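Home > About > Who We Are

About Ladance

Ladance sells bracelets in tins. We could dress that up, and an earlier version of this page did, with the word "curated" in it four times. The long form is that we buy, mend, restring and resell bracelets, and every one that goes out the door goes out in a small round metal tin with a lid. People keep the tins. We suspect a few people order for the tins, and we have made our peace with it.

The business began on a bed, because the bed was the largest flat surface in the apartment and the table was full of mail. We put plastic over it so that beads wouldn't vanish into the bedding, and we still work this way when a batch needs sorting. Red-and-white check, like a picnic. A studio with north light has been discussed.
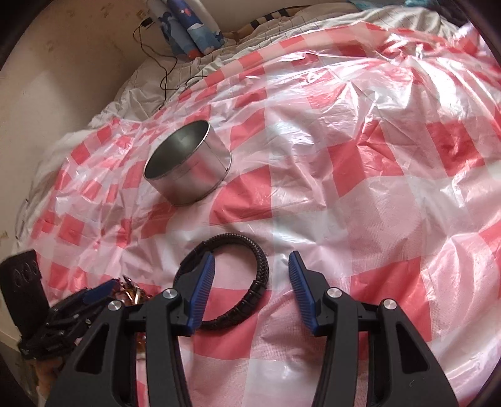

Reading time: 3 min

What we sell

There are two lines. Kaltska is the plain one: braided cords, dark colors, nothing that rattles. It was meant for people who say they don't wear bracelets, and they have turned out to be loyal customers. Ansari is the beaded line, which covers everything from amber browns to pale pinks and the occasional gold-colored bead that somebody felt strongly about.

We started with 24 designs and now keep 55. The number would be higher, but we have a rule that a new one can't come in until an old one has sold out, and there is a green piece from our first year that is in no hurry. It's on the site. It's very reasonably priced.

Drirer, which older customers ask about, was our attempt at necklaces. They tangled. We closed it one May and used the beads for other things.

How a bracelet gets into a tin

Slowly, compared with how it sounds. A cord bracelet goes in flat, clasp last, and that's the whole procedure. Beads are more trouble. A long strand has to be coiled so it sits in loops against the side of the tin, and a strand that has been coiled badly will climb back out while you're reaching for the lid. You press it down, it comes up somewhere else. Our record for one stubborn piece is nine tries, after which we gave it a bigger tin.

We do one bracelet per tin. We tried pairs for a while and got letters about scratches, most of them polite.

The lids get put down somewhere safe during all this and are then looked for. If you have ever wondered where the handling fee goes, a fair share of it is lid time.

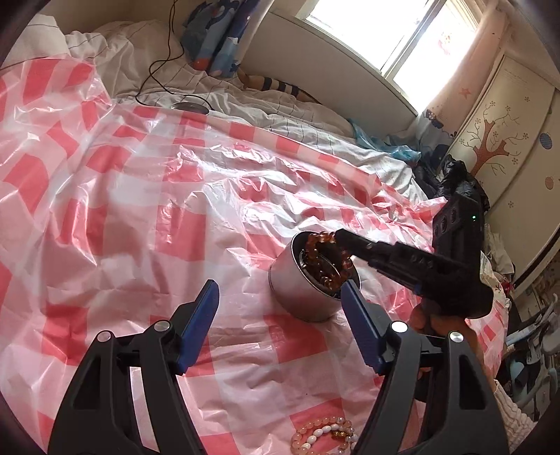

Amber-brown beads in the tin, pink and white ones on the plastic in front.

Who we are

A small group who share a work calendar and disagree about knots. None of us trained as jewelers. Two of us came from shipping, which explains the packing, and one from dental supply, which explains the tweezers. We don't have titles. There was a vote on titles and everybody picked "Director," so we dropped it.

We pack more than 100 tins in a good week and considerably fewer in the others. Orders placed by noon usually go out the next working day. Orders placed at two in the morning go out on the same schedule, although we do admire the commitment.

Repairs

If you bought it from us, we'll restring it once for free, whatever happened to it. You don't have to tell us what happened to it, though people do, at length, and we read every word. Send it back in its tin if you still have the tin. If the tin now holds buttons or screws or a child's teeth, an envelope is fine – padded, please.

Bracelets from elsewhere cost a flat fee, and we'll say so if we think it isn't worth paying. Missing beads are matched as closely as we can manage. "Closely" is doing some work in that sentence, especially with pinks.

Wholesale

Shops can order from 50 pieces up, mixed across both lines. We don't do custom logos on the lids. We did once, and they were crooked, and the shop was nice about it, and we would like to leave it there.

Recent from the blog

Cord or elastic: the argument so far
How to measure your wrist with a shoelace
The green one is still available
What we learned from necklaces
Cleaning beads without ruining them

Contact | Shipping & Returns | Repairs | Wholesale
© Ladance. All rights reserved. Back to top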